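Slide 4. Flood stories, and where the water comes from.

Start with the Thorlacius text. Roughly 800 lines survive, 100 of them on the flood. The giant is killed and his blood fills the valley.

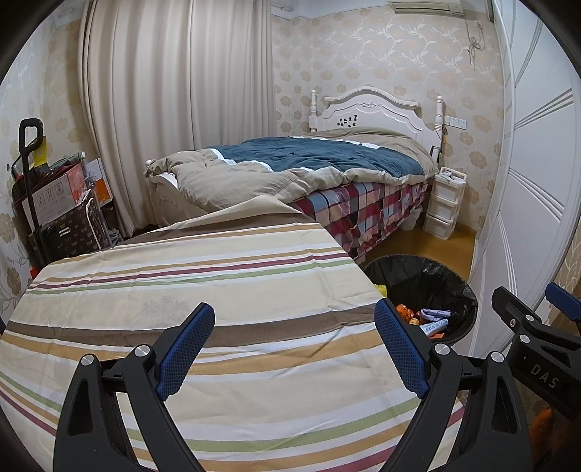
White carved headboard, striped sheet in front.

Pause. Ask who knows a version with rain.

Slide 5. The Skostness version has no giant – the sea god is asleep and rolls over. Nine families get away by boat. Don't read out the whole list.

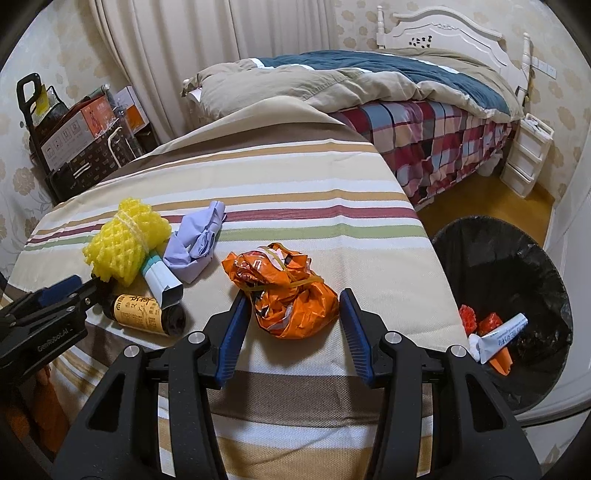
Then compare the endings. In one the survivors make new people from stones, in the other from driftwood. Leave time for questions on dating.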